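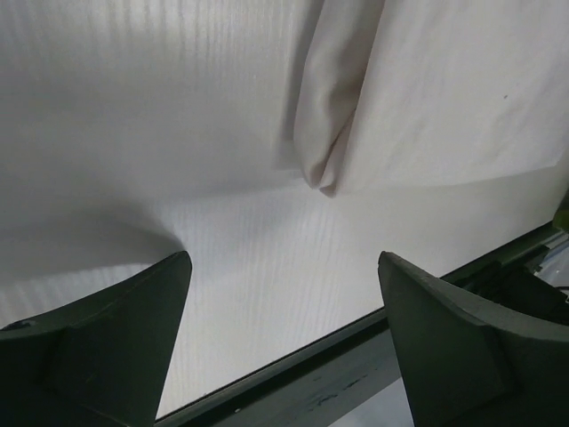

Llevo toda la semana dándole vueltas a una conversación que tuve a la salida de un club, a esa hora en que los camiones de reparto ya hacen ruido y uno todavía lleva el bombo metido en el pecho. Me decía un chaval muy simpático, de veintipocos, que él no entendía por qué los de mi edad nos poníamos tan pesados con los sets largos. «Dos horas y a otra cosa», me dijo. Y yo, que venía de escuchar a Radoslava Kadlec tocar de principio a fin, me quedé con cara de tonto y sin argumentos. Los argumentos, como siempre, me llegaron en el metro.

Así que aquí van, con el permiso de quien tenga paciencia para leerme.

Cuando empecé a salir, el residente era el dueño emocional de la sala. No salía en letras grandes en el cartel (muchas veces ni salía), pero era quien abría, quien cerraba y quien sabía que a la pista de aquel local le costaba arrancar hasta que alguien ponía algo con voces. El invitado venía, lo recibíamos con cariño, tocaba lo suyo y se marchaba al aeropuerto. El residente se quedaba, y con él nos quedábamos nosotros. Aprendí más música en la primera hora de una noche floja, con catorce personas apoyadas en la barra, que en todos los festivales a los que he ido después, y mira que he ido a unos cuantos.

El modelo de ahora lo conocéis de sobra. Un cartel con once nombres, cada uno con su ratito, y todos entrando a matar porque nadie quiere ser el que aflojó. El resultado es que se escucha once veces la misma media hora, la de arriba, la de los brazos en alto. Yo no tengo nada en contra de los brazos en alto, ¡los míos han subido muchísimo! Pero una noche que solo tiene cumbre acaba siendo una meseta, y en las mesetas, con perdón de los de allí, corre mucho viento y uno se cansa de andar.

El otro día Kadlec abrió ella misma, a puerta recién abierta, con unas piezas casi sin ritmo que yo no le conocía. Luego metió un disco de Farouk, aquel de las cuerdas, a una velocidad que parecía una equivocación, y lo dejó sonar entero. ¡Entero! Había gente dejando todavía el abrigo. Dos amigas a mi lado hablaban de una mudanza y, sin darse cuenta, empezaron a hablar moviendo los hombros. Para cuando entró el primer bombo de verdad, la sala ya estaba dentro, y no sabría decir en qué momento habíamos entrado. Eso no se hace en noventa minutos, con otro esperando detrás con los auriculares puestos y mirando el reloj.

Me dirán que es nostalgia, y algo de nostalgia habrá, no lo voy a negar a estas alturas. También me dirán que las salas tienen que llenar y que los nombres llenan. Lo entiendo. He visto las cuentas de un promotor amigo y no se las deseo a nadie. Pero en Druten, que es un sitio pequeño y con un autobús que pasa cuando quiere, llevan varias temporadas con la misma pareja de residentes y una noche al mes en la que tocan ellos solos, y el público va. Va porque se fía. Esa confianza cuesta mucho de levantar y no aparece en ninguna hoja de cálculo, pero es la que hace que alguien pague una entrada sin mirar quién pincha.

En Okmont hicieron lo contrario. Echaron a su residente de toda la vida, reformaron la cabina y se pusieron a traer a un cabeza de cartel cada fin de semana. El primer noviembre metieron a 3000 personas en un recinto que yo recordaba bastante más acogedor, con unas pantallas enormes y un sonido que, desde donde yo estaba, llegaba como de otra habitación. Me volví a casa temprano. Es probable que el problema fuera mío, pero había mucha gente en la cola del guardarropa a la misma hora que yo.

Y luego está lo de las grabaciones. Como todo set acaba colgado en algún lado, hay artistas que tocan pensando en el oyente del martes por la tarde, y ese oyente pasa la barra hacia delante si no ocurre algo cada poco. La pista no se puede pasar hacia delante. Hay que estar, aguantar un disco raro, ir a por agua, volver y descubrir que el disco raro era la puerta de lo siguiente. Drokholm, el sello, publicó hace poco la grabación completa de una noche suya, con sus baches y su cuarto de hora bastante aburrido, y me parece lo más valiente que han sacado en años. El cuarto de hora aburrido lo he escuchado varias veces. Ya casi me gusta.

Al chaval de la puerta le diría, si lo volviera a ver, que venga un día pronto. Que se pida algo, que se siente si hay dónde y que no mire el móvil durante un rato. Si después de eso sigue prefiriendo las dos horas, tan amigos, y a la siguiente me invita él.

Utilizamos cookies propias y de terceros para mejorar tu experiencia de navegación. Si continúas navegando, consideramos que aceptas su uso. Aceptar | Más información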